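Tasley's piano tuner on damp houses, bad lids and retirement

October 12, 2026

Orlando Paucar does most of his talking with his head inside the instrument. He is working on an upright in the back room of a chapel in Tasley, and he stops every few minutes to play the same two notes and listen to them die away.

"That one is moving," he says. "I set it, I go on to the next, and when I come back it has gone flat again. The pin is loose in the wood. I can do it three times and it will still be loose."

Paucar has tuned pianos for 30 years. He learned the trade in a workshop that rebuilt old uprights for schools, where he spent his first winter doing nothing but replacing felts. He was not allowed near a tuning lever until April.

"I was annoyed about it then," he says. "But you learn how the thing works. A lot of what people call out of tune is a worn felt, or a hammer hitting the string in the wrong place."

His round takes in the town and the farms on the Aner side of the valley. Most of his customers have him in twice a year, once after the heating goes on and once after it goes off. A few leave it much longer. The worst case he remembers was a piano that had stood against an outside wall in a farmhouse and had not been touched since the owner's grandmother died.

"There was moss on the back of it," he says. "They wanted it ready for a wedding on the Saturday. I told them I could make it play, and I did, but I would not call it tuned."

Damp is the subject he returns to most often. Wood takes up water from the air and swells, and the soundboard rises and pulls the strings sharp. When the room dries out the board drops again. He would like people to keep a piano away from radiators, windows and outside walls, and he accepts that in a small house this may leave only the hall.

"Put it in the hall, then," he says. "People play more when they walk past it."

He is less patient about things kept on top. Over the years he has taken coins, hairgrips, a set of false teeth and a good deal of candle wax out of pianos. Vases are the ones he minds. Water goes through the gap at the back of the lid and runs down on to the tuning pins, and by the time anyone notices there is rust.

Not every piano is worth the work. Paucar says he has to tell a family this every month or so, and that it is the part of the job he likes least. An old upright with a cracked plank would cost more to put right than a sound second-hand one would cost to buy, and there is no demand for the parts.

"They say, what is it worth, and I say you will have to pay someone to take it away. It was the most expensive thing in the house when it was bought. I understand why they are upset."

For those who are buying, he suggests taking along someone who can play, trying every key from the bottom to the top, and asking when it was last tuned. He does not think much of buying from a photograph.

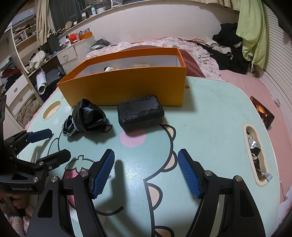
4 min read

He still tunes by ear, with one fork. He owns an electronic tuner, a Zesach, and keeps it in the van for noisy halls. In a quiet room he finds it slows him down, as he ends up checking the needle against what he has already heard.

His hearing was tested last year and the result was good for his age. His shoulder is more of a worry. Pulling a lever more than 200 times in a morning has worn the joint, and he now takes two pianos a day where he used to take four. He has been passing the school work to a younger tuner who trained at Hafstein and who, he says, is quicker than he was.

Asked when he means to stop, Paucar plays a chord, frowns and reaches for the lever again.

"I have people booked into the spring," he says. "I'll do those. Then I will see how the arm is."

The chapel piano has a concert on it at the weekend. He has packed the loose pin with a strip of card, an old repair that he expects to hold until Christmas. He has written the date inside the lid in pencil, under the dates left by the tuner before him.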